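Subject: Re: Hustness two-arm kit, trial

> Does the Hustness gripper hold on faceted ceramic, or do we
> need the Kozan pads at 290 extra?

Stock fingers so far, no pads. Kit is the 799 version.
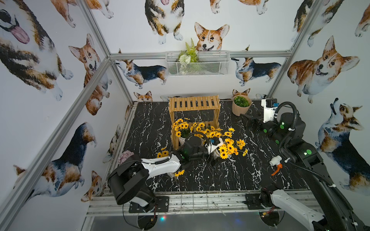
Distmont Handling Group, bench trials list

Left arm is on the sunflower vases, right arm idle for this test.

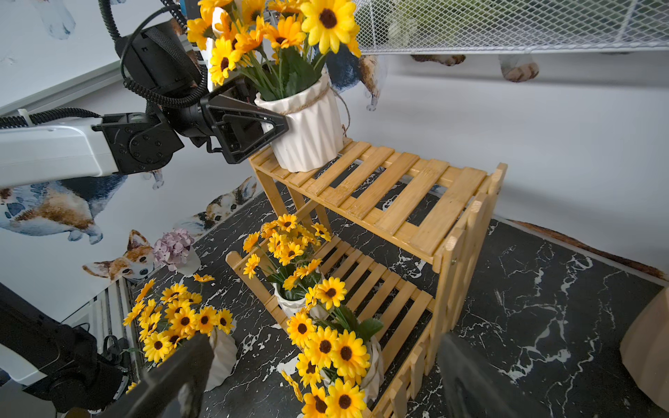

Side grip on vase, wrist view

Force setting 42. I would hold the Kozan order until the Skastia driver is updated.

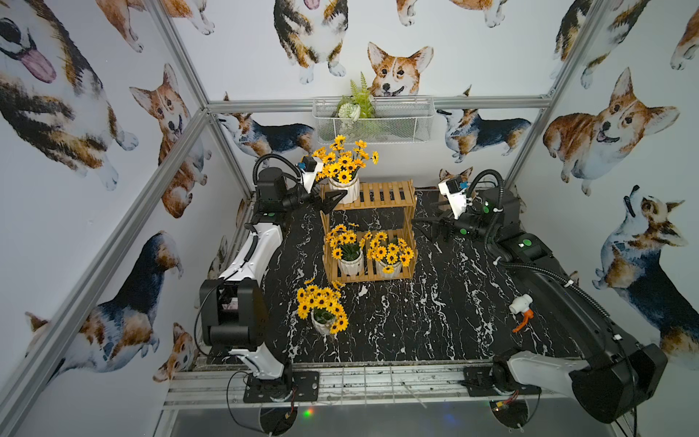 Open items

Cable slack at both wrists. Release height over the top slats.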